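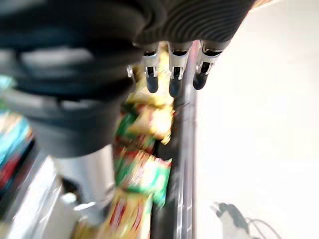

Why does paper fold neatly one way and go all crinkly the other way?
Because paper has a grain. It is made of tiny wood fibers, and most of them line up in the same direction. Fold along with them and you get a smooth crease. Fold across them and they snap and bend, so the crease looks rough.

What is grain again?
Think of a bunch of dry spaghetti all lying the same way. Easy to split the bunch longways. Hard to bend it across. Paper is like that, only the fibers are super small. When paper is made, a watery mush of fibers goes onto a moving screen, and the fibers tend to line up with the way the screen is going. Then it gets pressed and dried. Done.

Why card makers care
A card gets folded in half, and everybody looks at the fold. Thin paper, not a big deal. Thick card stock — big deal. Wrong way and the color can crack right along the edge, with little white bits showing.

How to find the grain
Take a sheet of card stock. Bend it over gently, side to side, but don't crease it. Feel how much it pushes back. Now turn it and bend it the other way. One way feels floppier. That fold goes with the grain.

Another way, the tear test. Use scrap! Tear a strip down, then tear one across. The straighter tear is going with the grain. The wobbly one is going against it.

What is scoring?
Scoring means pressing a line into the card before you fold it. You need a ruler and something with a smooth round tip. A bone folder is the real tool (most are plastic now). An empty ball point pen works too.

1. Mark the middle at the top and the bottom. Small pencil dots.
2. Line up the ruler with both dots.
3. Press and pull the tool down the line. 2 times is plenty.
4. Fold slowly, then rub the fold flat.

Which side does the dent go on? Lots of crafters put the dent on the outside of the fold and the little bump on the inside. Try both on scrap and see wich one you like.

Can I still fold against the grain?
Sure. Sometimes the sheet is only big enough one way. Score it first, go slow, and it will look okay. Maybe not perfect

Try it at home
Cut 2 cards from the same sheet, one each way. Score both, fold both. Stand them on a shelf and look again after 15 minutes. Do they both stay shut, or does one spring open more? Write down what you see.

Words to know
Grain — the direction most of the fibers point
Fiber — a tiny thread, in paper it's usually from wood
Card stock — thick stiff paper
Score — to press a line in so the fold goes were you want it

Oltstead Paper Crafts for Kids, page 12. Next page: why glue makes paper curl.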